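Pipette stored upright or lying down?
Asked in Small Lab Corner, 5 replies

Posted by Tritville
I'm taking over the water testing bench at a small brewery. The person before me kept the pipettes in a drawer, lying flat, sometimes with liquid still in the tip. Our 200 microliter one now reads low when I check it on the balance. Can storage do that, or is it just old? Our room stays at 18 degrees.

Ilir Gashi
Storage can do it. If liquid runs back into the shaft, it can reach the seal and corrode the piston. Take the tip off as soon as you finish and hang the pipette vertically.
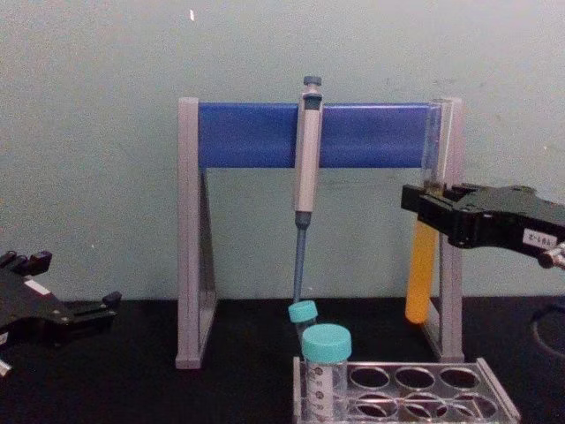 What to do with the one that reads low

Check the manual to see if the lower part comes off for cleaning. Wipe the piston, look at the seal, and replace it if it's worn. Then weigh distilled water again, using a new tip and letting the water sit in the room for 2 hours first. If it still reads low, send it out for calibration.

Paiva
Mine lived in a drawer for years and it's fine. Just don't put it away with a full tip.

Carer
Check your tips too. We had a bag that didn't seal well and everything came out low until we switched.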